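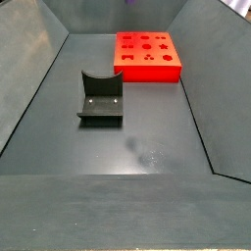
The sorting cell at Brenonitz, with the red board against the back wall and the black holder beside it.

Maintenance notes from the sorting cell, 24th March

The small sorting cell at the Brenonitz workshop has now completed 2227 cycles under its present configuration. The service interval laid down in the cell log is 2000, so the work recorded in this post was overdue. I have maintained this cell since February and keep these notes partly for my own reference and partly for readers who look after similar equipment.

The cell consists of a three-sided gray bin, a single arm mounted over it, a shape-sorter board with nine cutouts, and a black L-shaped holder. The arm is driven by the Rallum controller. Pieces are picked up and presented to the board, and the log records whether each one was seated. The mechanical side is simple. Most of the faults I have dealt with came from things having moved a little without being noticed.

Floor and walls

Cleaning comes first. Dust and fine residue collect on the floor panel, mostly toward the middle, and the patch in front of the holder had become plain to see. The procedure is a dry brush, then a lint-free cloth lightly dampened with water. Solvent is not to be used on these panels. An earlier attempt left a dull area on a spare panel that has never come out, and the spare is now kept for test cuts only.

The seams along the walls are to be checked at the same time. Grit in a seam will lift the edge of a panel, and the arm has no means of knowing that the floor is higher than it was.

The holder

The holder is fastened through its base with two screws. Both are to be tightened by hand with the short driver, alternating between them, and then marked in the log. I do not use thread-locking compound on this part. The holder has to come off whenever the floor panel is changed, and on the previous holder, supplied by Protik, the compound did more harm than the loosening it was meant to prevent.

After tightening, the holder should be pushed lightly from either side. Any movement at all means the screws come out and the holes are inspected – a worn hole cannot be cured by more force.

Board position

The board is not screwed down. It is placed, and its position is then taught to the controller. When a board is exchanged or set at a different angle, the stored position must be cleared before the new one is entered. Rallum will accept a new position on top of an old one without complaint, and the resulting offset is difficult to trace. I lost most of an afternoon to this in February.

Before teaching, every cutout should be empty and brushed clean.
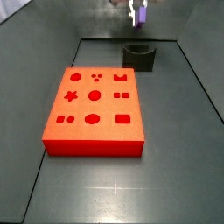
Checking the approach with a purple piece held high over the work area.

Approach check

The approach check is run at reduced speed, with the setting at 78 on the Ngubane override dial. The arm brings a piece in over the back of the bin at full height, well clear of the holder, and only then begins its travel toward the board. I stop it by hand at each stage and compare the reading with the figure from the last service. If the height over the holder has changed, the holder is measured again before anything in the program is altered.

The fingers are wiped before this check and again after it. Replacement fingers are on order, and the present set will remain in use until they arrive.

Items carried forward

The left wall panel is to be removed and reseated at the next service. The cell log should also be amended so that a reminder is raised in good time before the interval is reached. I have written to the workshop office asking for a second short driver, the first one having a habit of leaving the bench.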